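Jobs & Volunteering > Workshop and Making

Bench builders wanted, part-time, Endholm

Do you like things you can press, flip and turn? So do we, and we need two more pairs of hands!

Festovis makes tabletop control boxes for schools, museums and anyone else who wants a sturdy set of switches to practice on. Our next run is 200 boxes, all of them put together at our shop in Endholm, and we'd love to have the new people settled in before December.

You'd be working 20 hours a week at the bench. That means mounting buttons and switches in their panels, wiring them up behind, joining the modules and fitting the handles. Then comes the part everyone fights over, which is trying out every control before the box gets packed. Saturday shifts are available if you want them (we bring pastries).

You don't need a degree or any time in a factory. We'd like you to have steady hands, decent eyesight for small screws, and some soldering behind you, even if it was only a guitar pedal or an old radio. We'll teach you the rest on the Usen, our three-module box.

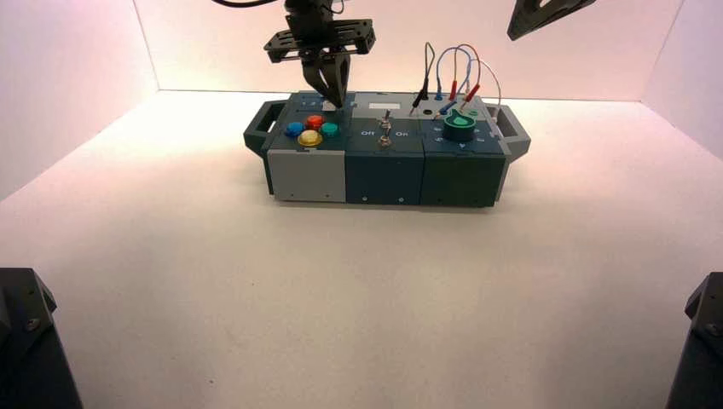

New builders usually start with the four push buttons, go on to the On/Off toggle and finish with the big green knob, so by the end of the first week you'll have had your hands on all of it. Ask as many questions as you like! We've changed more than one panel after somebody new wondered why it was done that way.

The shop is on the ground floor of the Van Beek building, with bike parking out back. To apply, send us a short note and tell us about something you've built or fixed. Half-finished projects count too.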